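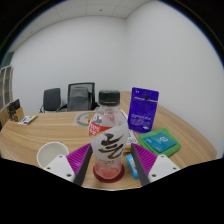
Home Stories Table Kitchen Small Spaces Archive

The shared table and what gets left on it

Vanderleia Aguiar has run the shared kitchen on the second floor of the Fontes building for six years. Before that she managed the stockroom at Skolline, a stationery wholesaler, and she says the two jobs have more in common than people expect. Both come down to deciding how long a thing may sit somewhere before it has to move.

The table in question is a light wood-grain one that the tenants use for lunch, for meetings, and for opening their mail. By three in the afternoon it has usually collected a mix of things. Drinks stand next to packets, and paper cups end up beside somebody's samples.

"People think a messy table is a table with a lot on it," Aguiar said. "I don't mind a lot on it. I mind when I can't tell what's still in use. A bottle with a little bit left in the bottom is the worst one. Is that finished? Is someone coming back for it? You can't know."

Her rule for bottles is simple. If there is drink left and the cap is on, it stays until the end of the day. After that it is poured out, rinsed, and put in the recycling. Caps go back on after rinsing, which is how the building's hauler wants them. Bottles with a colored drink get a coaster under them, because pink and red drinks leave rings that do not come up with a dry cloth.

"Coasters were the cheapest thing I ever bought for this place," she said. "Dark ones. I tried cork and I tried white, and the white looked terrible in a week."

She did not always have rules. In her first year she cleared everything at five and apologized a lot. She threw out a folded paper with a customer's measurements on it, and a pouch of tea that one of the tenants had brought home from a trip. The tea still comes up.

Anselmo Vieira was the owner of the tea. He runs Virkis, a small import business that brings in snacks and drinks for corner stores, and he is probably the heaviest user of the table. He sets out new products there and lets people try them.

"I need to see a package standing up with other things near it," Vieira said. "On a shelf in my office everything looks good. On a table with a paper cup and somebody's papers, you find out if the label can be read."

He has opinions about labels. Large lettering in the middle does most of the work, he said, even for customers who don't read the language. He has sold drinks with Korean labels to stores where very few shoppers read Korean, and they ask for them by the look of the writing. Stand-up pouches he likes if they can be closed again. The small hole at the top matters too, as many of his stores hang things on pegs and have little shelf space.

Vieira's side of the agreement is a tray. Anything on it belongs to him and is not to be touched, and anything off it is fair game after hours. Aguiar proposed this after the tea.

"It took me a while to use it properly," he said. "I would put one thing on the tray and four things next to the tray. Vanderleia would come by and just look at me."

"I did more than look," Aguiar said.

The tray idea has spread. Two of the other tenants now have their own, in different colors, and they are kept upright in a rack by the sink when not in use. Aguiar asks that they be wiped down before they go back. Small items such as erasers, sugar packets, and cards with printed text on them go into a shallow drawer under the counter, and she empties the drawer once a month. Last December it held 9 pens and a house key.

Paper cups are the one thing they still disagree about. Aguiar would like them gone. She bought mugs, and the mugs are used in the morning and then sit in the sink. Vieira orders cups in boxes of 1,000 and says he can't hand out samples in a mug. For now they have settled on a sleeve of 100 kept by the window, and when it runs out before the end of the month, there are no more until the next one.

"He hides some," Aguiar said.

Vieira said he keeps a few in his office for visitors.

A new table is coming in the spring from Stikurgate, longer than this one and with a shelf underneath. Vieira is looking forward to the shelf. Aguiar asked the shop whether it could be ordered without it — they told her it could not.

We use cookies to remember your settings and count visits. Accept Manage settings

Related
A drawer for small things
Getting drink rings off a wood tabletop
Mugs or paper cups in a shared kitchen
How to store trays upright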